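Lunero hand controller, six weeks in: good grip, bad cable, buy it anyway

Quick review, I have a bin to empty. Used daily, two bins, one arm, lots of toys and bathroom stuff. 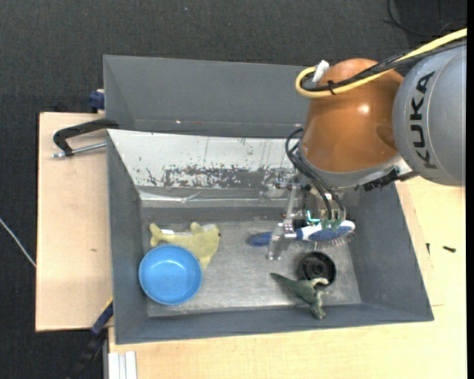

Can somebody who has never driven a robot arm record usable demos with this thing?

After 20 minutes of practice, most people can. Picking up one object and moving it to the other bin is easy with the Lunero. Picking up a flat object near a wall takes a good deal longer, and a few people never get comfortable with it.

OK. What you get. The controller itself, a tracking base that sits on a desk, a foot pedal, a USB cable that is too short, and a license for Tuvus, which is the recording software. No printed manual. There's a PDF. The PDF is for the older version, and the button names don't match.

We paid 500 for ours through Irham, used, with the pedal. New is more. If you find one used ask about the trigger spring before you pay, more on that below.

Setup

Base on the desk, plug in, run the calibration, wave the controller through the corners of your workspace when it tells you. Fine. The part that took me all afternoon was matching axes. Push forward, arm goes left. Push left, arm goes up. There is a setting for this buried under Display, of all places, and it resets when you update Tuvus. Write your values on a piece of tape and stick it to the base. I did after the second time.

Clamp your bins down before you calibrate. If a bin slides, every demo after that is a bit off from every demo before it, and you won't notice till later when you try to train on the lot. We clamp to the board and it holds.

How it feels

Good. Really good for slow work. Light in the hand, the weight sits back toward the wrist and your arm doesn't get tired as fast as with the old joystick box. Rotation is where it beats everything else I've used. With a hairbrush you want to come in over the handle and turn the fingers across it, and with the joystick that was two separate moves and a lot of swearing. With this you turn your hand. Done.

Plush is easy. Our fish (shark? we have argued) goes up nearly any way you grab it. Bowls are fine by the rim, hopeless if you try to pinch the whole thing. The dinosaur is easy on its side so long as it isn't jammed against something. Round black dish thing with the rings, hate it. Low, wide, nothing to get hold of. Every operator I've put on the controller slows to a crawl on that one, and it shows in the recordings: long pauses, little corrections, a second try. I keep those. Deirdre Buckley says throw them out, and we've agreed to disagree and tag them.

The trigger

Analog, nice long pull, gripper follows it closely. But the spring goes soft. Ours went soft in week four and now a half pull reads as a third. You can rescale it in software, I did, still annoying. Also no force coming back to your hand. None. You are judging the grip by eye, so you squeeze harder than you need to, and then the model learns to squeeze hard. If you care about soft objects, watch for this. I got better results once I told people to stop pulling as soon as the object moves.

The pedal

Love the pedal. Down is live, up is frozen. You can lift your foot, move your hand back to somewhere comfortable, and carry on. New people forget it exists and end up with their elbow behind their head. Remind them.

It slides on a smooth floor though. Rubber mat.

Delay

Wired, I don't notice any. Wireless, I do, mostly on the way down to the bin floor, where you overshoot and tap the bottom. Not hard if you've set a floor limit. SET A FLOOR LIMIT. Tuvus lets you draw one in and it takes two minutes. Side walls too while you're there. And keep a second person near the stop button for anyone's first session, whatever the sales page says about solo use.

Hose and cable management is on you. The controller doesn't know what is hanging off your wrist joint, it will happily let you wind the whole bundle around the arm if you keep turning the same way. I set a rotation limit well short of what the joint allows. Leave slack at the wrist, tie things together further back.

Tuvus, the software

Mixed. Recording is one button, and it saves the gripper state along with the motion without you asking, good. Labels are quick. Playback is smooth and you can trim the start and end, which you'll want to do, since everyone sits still for a second before moving.

Bad stuff:
- no undo on delete
- crashes if you unplug the pedal mid recording, and that demo is gone
- file names are just a time of day, so two sessions can collide. Put each one in its own folder
- the success/fail box is ticked "success" by default. Why. We had a whole batch of drops marked as good picks before Gráinne Mac an tSaoi spotted it

Support answered me in October about the default box and said it was on the list. Still waiting on it.

How it compares with moving the arm by hand

We still do some of that, grabbing the arm and guiding it. For one careful motion, say lining up over a bowl rim, by hand is quicker and you feel the contact. But your hands and shoulder end up all over the camera view and those recordings are no use to us for anything vision based. Plus it's tiring. I did 10 in a row by hand and wanted lunch. With the controller I can do a full bin, reset it, and go again without thinking about my back.

Resetting, by the way, is most of the job. No controller fixes that. Dump, mix, put a couple of things in awkward spots on purpose, go. If you always place the toys neatly your robot learns neat bins. Put something under something else. Lean it on the wall. Change which way the brush faces. It's dull and it matters more than which controller you bought.

Battery

Eight hours claimed. I get a working day out of it if I leave it in the cradle over lunch, and don't if I forget. No warning light that I'd call a warning, just a small blink on the underside where your palm is. It dies, the arm freezes in place, the gripper holds whatever it had. Correct behavior, fine, but you lose the demo.

Small gripes

The strap is for big hands. Deirdre Moriarty wraps it twice. The cable, as mentioned, too short, and it's an odd locking plug so a normal extension wont fit. Buy the long one at the same time or you'll pay shipping twice like me. Left handed mode exists, but it only mirrors the buttons. The handle is still shaped for a right hand.

The casing picks up every scuff. Dont care, but if you are borrowing one and have to give it back, heads up.

Who should get it

Anybody recording a lot of pick and place with more than one operator. It's quick to teach, and people's recordings come out more alike than they did with the joystick box, and that has saved me cleanup time. If you work alone and only need a handful of demos, guide the arm by hand and keep your money. If your task is all contact, wiping or pushing plugs in or that kind of thing, look for something with force feedback and expect to pay for it.

Four stars. Loses one for the spring and the tickbox together. I'd buy a second one, used, same price, and I've told Irham to ring me if one comes in.

Edit: someone asked in the comments which side to put the tracking base. Same side as your controller hand, a little ahead of you, nothing shiny between. Metal bins throw it off if the base looks straight across them. Move it up on a shelf and recalibrate.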